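问答社区首页 > 艺术与收藏 > 版画与限量复制品

问题：限量微喷版画的编号、签名与证书不一致，应如何认定？

提问者：弗斯科姆（Fascombe）社区文化中心藏品组
状态：已有三条回答
标签：版画 限量编号 收藏证书 微喷 借展

各位同行、各位藏家：

本中心于去年九月接受一批捐赠作品，其中有英戈博格·文特（Ingeborg Wendt）所作静物题材微喷版画两幅，均为布面输出，局部有手工添彩。捐赠人系早年在尼尔特科姆（Niltcombe）一家画廊购得，购买凭证尚存，但字迹已部分褪去。

在登记入册过程中，本组发现下列情况，现提请各位指教。

其一，第一幅画面右下角以铅笔书写编号，分母为361；而随附证书所载的限量总数为101。证书与画作背面标签的作品名称、尺寸均相符，唯总数不符。

其二，第二幅正面无阿拉伯数字编号，仅有签名及字母“A.P.”，背面另有手写数字8。证书上“编号”一栏为空白，“版别”一栏填写“艺术家自留版”。

其三，两份证书均由普拉松（Prasum）版画工坊出具，但纸张、字体及钢印位置不同，似非同一时期印制。

本中心拟将上述两幅作品列入公开陈列，并在说明牌上标注版次信息。现咨询：（一）编号与证书总数不一致时，以何者为准；（二）“A.P.”版是否计入限量总数；（三）在查证完成以前，说明牌应如何表述方为妥当；（四）布面微喷作品若长期陈列，应注意哪些事项。

本中心经费有限，暂不考虑委托商业机构作全面鉴定，故希望先行了解可自行完成的核查步骤。谨致谢意。

补充说明（提问者）：有网友询问两幅作品是否出自同一画廊。经核对凭证，确为同一画廊，但并非同一次购入，其间相隔数年。另，两幅作品的签名经目测笔迹相近，本组不具备笔迹鉴定资质，不作结论。

回答一（提问者采纳）

回答者：托本·布施曼（Torben Buschmann）
日期：2018年6月30日

贵中心所提问题，在当代限量版画领域较为常见。本人曾在一家版画出版机构从事版次登记工作，现就所知逐项答复如下，供参考。

关于编号与证书总数不一致。首先应当确认，两个数字是否指向同一“版”。同一图像往往以不同尺寸、不同承印材料分别发行，各自单独编号。例如，纸面版与布面版可以各有总数，小尺寸与大尺寸亦可各有总数。若出版方在填写证书时误取了另一版别的空白证书，即会出现贵中心所述情形。此类差错并不必然说明作品有问题，但也不能据此推定作品无问题。

建议按以下次序核查：先量取画心尺寸（不含绷边部分），与证书所载逐一比对；再查阅出版方当年的发行目录或新闻稿，确认该图像共有几种版别、各版总数几何；最后致函出版方，请其核对登记簿中该编号的首次售出记录。三者之中，以登记簿的证明力最强，发行目录次之，单张证书再次之。证书易于补发，也易于错配，不宜作为唯一依据。

就作品本身而言，画面上由艺术家亲笔书写的编号通常优先于证书。理由在于编号与签名一般同时完成，而证书多由工坊或画廊的行政人员另行填写。但布面作品以铅笔编号者不多见，常用的是油性笔或颜料。贵中心第一幅为铅笔书写，应请熟悉该艺术家作品的人士过目，并与同期作品比较。切勿自行擦拭或描补。

关于艺术家自留版。按照通行做法，“A.P.”版不计入正式限量总数，而另立序号，数量一般为正式版的一成上下，具体以出版方声明为准。背面手写的8，可能是自留版序号，也可能是画廊库存号、装框单号或展览序号，单凭数字本身无从判断。如该数字之后没有斜线及分母，本人倾向于不将其作为版次信息登记，可记入“其他标记”一栏，并附书写工具、位置等客观描述。

除“A.P.”外，贵中心日后还可能遇到“P.P.”（印刷师版）、“H.C.”（非卖版）、“B.A.T.”（付印样）等标记，登记时应照录原文，不宜译写后再录。
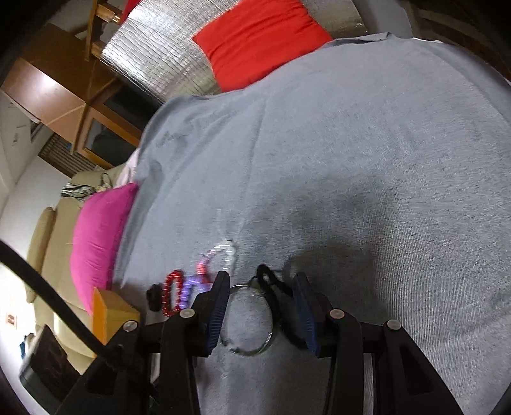 配图：金属钥匙圈与黑色绳环

关于手工添彩。微喷版画经艺术家本人或工作室人员添彩之后，每一幅均有细微差别，市场上称谓不一，有称“手工润饰版”者，有称“独幅润饰版”者。登记时应将“承印方式”与“后期加工”分列两项，不宜笼统写作“综合材料”，以免观众误认为原作。添彩部位可在侧光下观察，笔触会高出画面，建议逐处记录并拍照存档。至于添彩由何人完成，若证书未予载明，登记簿中应写“添彩者未详”。

关于说明牌。在查证完成之前，建议采用较为保守的写法，列明作者、作品名称、技法（布面微喷，局部手工添彩）及来源（私人捐赠），版次一项写“版次信息核查中”即可。公共机构的说明牌常被后来的买卖双方引用，一经写明具体数字，日后更正颇费周折。贵中心既为公开陈列，于此尤应审慎。

最后，核查过程中的往来函件、测量记录及照片，应与捐赠凭证合并归卷。即使最终无法得出结论，完整的核查记录本身亦有保存价值。

评论（提问者）：感谢答复。已按所列次序着手办理，画心尺寸与第一份证书相符，误差在两毫米以内。发行目录尚在查找。

评论（布施曼）：尺寸相符，则错配其他尺寸版别证书的可能性降低，但仍需排除纸面版与布面版同尺寸的情形。请留意目录中有关承印材料的注记。

回答二

回答者：匿名用户

以证书为准。证书上有钢印，编号是可以后加的。本人购买过同类作品，画廊当时明确告知须认证书。如两者不符，应当要求画廊退换。

评论（布施曼）：此说恐有不妥。钢印仅能证明证书出自某一机构，不能证明证书与某幅作品相对应。且本例系捐赠，受赠方与画廊之间并无买卖关系，退换一节无从谈起。

评论（匿名用户）：仅为个人经验，供参考。

回答三

回答者：福克斯（Fuchs）装裱与保存工作室

前述回答已就版次问题作了较详尽的说明，本工作室仅就第四项，即长期陈列事项，补充意见如下。

布面微喷作品的耐久性取决于墨水、涂层与底布三者。颜料型墨水较染料型墨水耐光，但任何墨水在强光下均会逐渐褪色。建议陈列照度控制在较低水平，避免阳光直射，并安排轮换。若中心展厅有朝南窗户，应加装滤紫外线膜。出版方宣传材料中常有“可保存百年”一类表述，所依据者多为加速老化试验，其条件与实际展厅相去甚远，不应作为制定陈列方案的依据。

贵中心作品有手工添彩，表面高低不平，不宜直接覆以玻璃或亚克力板。确需加罩时，应使用有足够深度的外框，令罩面与画面保持距离。添彩处若为丙烯颜料，受热后略有黏性，包装时不得使用气泡膜直接接触画面，应先衬一层硅油纸或无酸薄纸。

布面绷框的四角折叠处最易开裂。受潮后画布松弛，有人习惯在背面喷水使之收紧，此法对微喷涂层有损，应予避免。可轻敲内框木楔调整张力，每次幅度宜小，调整后静置一日再行观察。

除尘使用干净软毛刷，自上而下轻扫，不得使用湿布及任何清洁剂。背面应加装防尘背板，背板上留存原有标签的复印件，原标签如已松脱，请装入聚酯袋内随卷保存，不要以胶带重新粘贴。

关于轮换周期，本工作室为小型公共机构拟订的方案，通常是陈列数月之后入库休息相当时间，并将每次上墙、下墙的日期逐次登记。如贵中心自本年度起执行，至2029年即可积累较为完整的光照记录，届时再行评估是否延长陈列时间，较有依据。

又及：借展时请在协议中写明禁止借入方拆框。本工作室曾处理过因借入方自行拆框而导致背面标签毁损的作品，标签上的版次信息未能恢复。

评论（提问者）：关于防尘背板，请问中密度纤维板是否可用？

评论（福克斯工作室）：不建议。该类板材会释放酸性气体。请选用无酸瓦楞板或聚碳酸酯中空板，以螺钉固定，并在钉孔处加垫片。

评论（提问者）：已记录。普拉松工坊已回函，称早期登记簿存于外库，调阅需时。待有结果后在本页更新。

相关问题
布面微喷与石版画在登记著录上有何区别
艺术家去世后由遗产管理方补签的版画如何标注
捐赠作品缺少购买凭证时的入册程序
画廊停业后证书遗失，可否申请补发

本页内容由社区用户提供，不构成鉴定或估价意见。涉及交易、税务及保险事宜，请咨询具备资质的专业机构。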